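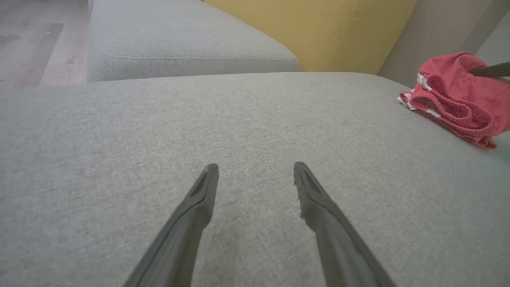
Stukbridge Dental Opens Evening Hours for Nervous Patients

STUKBRIDGE, September. I'm Bezawit Tsegaye, I run the Wolde Dental Practice on the corner by the old post office, and I'm supposed to write this in the third person. I tried. It sounded like somebody else's practice, so you're getting me.

The news is simple enough. Starting this month we're staying open until 8 p.m. on 3 evenings a week, and those late hours are set aside for people who are scared of the dentist. Grown-ups, teenagers, whoever. If you've been putting off a visit for a year or for fifteen years, these appointments are for you (and no, you won't get a lecture when you walk in!).

I've wanted to do this for ages. Last spring we put a short survey out at the front desk and 104 patients filled it in, and more than half of them said they'd canceled or skipped a visit at some point out of plain nerves. I knew the number would be high but I didn't expect that. Several people wrote on the back of the form, too. One woman told us she drives past our building twice a day and grips the wheel a little harder each time. I kept that one in my desk drawer.

So what's different in the evening? Mostly time. A regular checkup with us is booked for half an hour, and the evening ones get a full hour. The first part of it is just talking, in ordinary chairs, with your coat on if you like. You tell me what bothers you, whether it's the noise or the needle or lying back with your mouth open, and we plan the visit from there. If all you want to do the first night is look around and go home, that's a visit, and we won't charge you for it.

We've also agreed on a stop signal for everybody. Raise your left hand and whatever we're doing stops, every time, and we don't start again until you say so. Lots of dentists offer this and I'm not claiming we invented it, but we've practiced it on each other and I can tell you it's a big relief to be in the chair and know it works.

The other piece of news is that we're giving away our first 100 evening visits. That covers the talk, an exam and a basic cleaning if you feel up to one. X-rays are included when you need them. Fillings and other treatment are at our normal prices, and you'll get those in writing before you decide on anything. 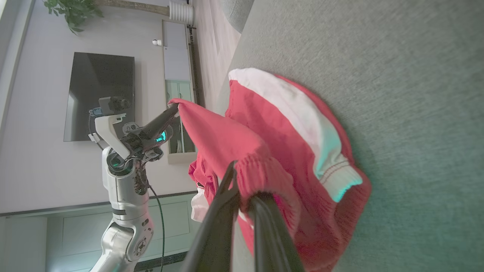
We're using a booking system called Judodus for the new hours, and I'm happy about it because you can do the whole thing without making a phone call. Plenty of nervous patients told us the call was the part they dreaded most. There's a box where you can type anything you'd like us to know beforehand, and I read every one myself before the evening starts. If you'd still like to talk to a person, please call! We like the phone.

A few things people have asked me already. Yes, you can bring somebody along, and they can stay in the room the whole time. Yes, headphones are fine, and so is your own playlist over the speaker if you don't mind the rest of us humming. Kids under 12 should keep coming in the daytime, where we have a separate program for them after school. We can talk about sedation at your first visit, but we don't give it that same night, and you'll need a ride home whenever we do.

Please don't wait for an evening slot if you have bad pain or swelling. Call us during the day and we'll fit you in. If your face is swelling and you're having trouble breathing or swallowing, go straight to the emergency room.

Part of the cost of the free visits is being covered by Celance, a local foundation that helps small clinics try new things. They've asked us to keep track of how many evening patients come back for a second appointment, and I'll share the results next year whichever way they go.

Bookings are open now on our website and at the front desk. Reporters who'd like to stop by are welcome any afternoon before the evening patients arrive, and I'll gladly show you the rooms and answer questions. Once the evening hours begin I'd like to keep the place quiet, so no interviews or cameras then, please.

Press contact: Bezawit Tsegaye, Wolde Dental Practice, Suite 105, Stukbridge. Ask for me at the front desk, mornings are best.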